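Dumivitz

Dumivitz is a sweet yeast bread made with rye and wheat flour, soured whey and caraway. It is baked as a flat ring and eaten in slices, usually with butter or soft cheese. The name is used both for the bread and for the stiff starter that raises it.

Preparation

The starter is fed with whey instead of water and left overnight in a cool place. Flour, honey, salt and crushed caraway are added the next morning. The dough is sticky and is folded four times before shaping – bakers seldom knead it, as rye makes it gummy. The ring is proved on a floured cloth, brushed with whey and baked on a hot stone.

A finished loaf has a thin dark crust and a close, moist crumb. It keeps for several days when wrapped in cloth and is often toasted once it has gone stale.
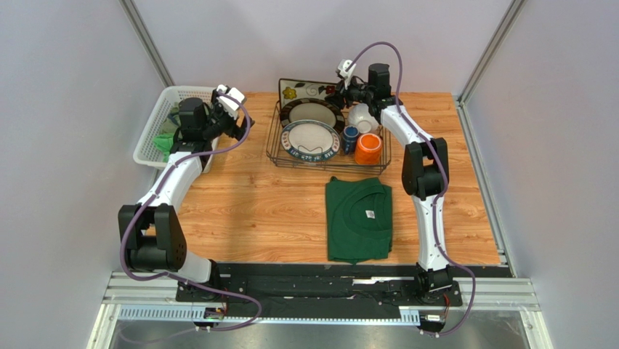

Variants

Torkeo is a smaller, unsweetened form baked in tins. It contains more rye and is sliced thinly for soup. A festive version, made in August, has dried pears in the dough and a glaze of boiled honey.

History

The oldest known recipe is in a household notebook kept by Fidelina Taipe, who gave no baking time and measured the flour in bowls. Miyuki Sekiguchi later published a version in grams. The Echeverri bakery began selling the bread by post and sent out some 3,000 loaves in its first year.

See also

Rye bread
Sourdough
Whey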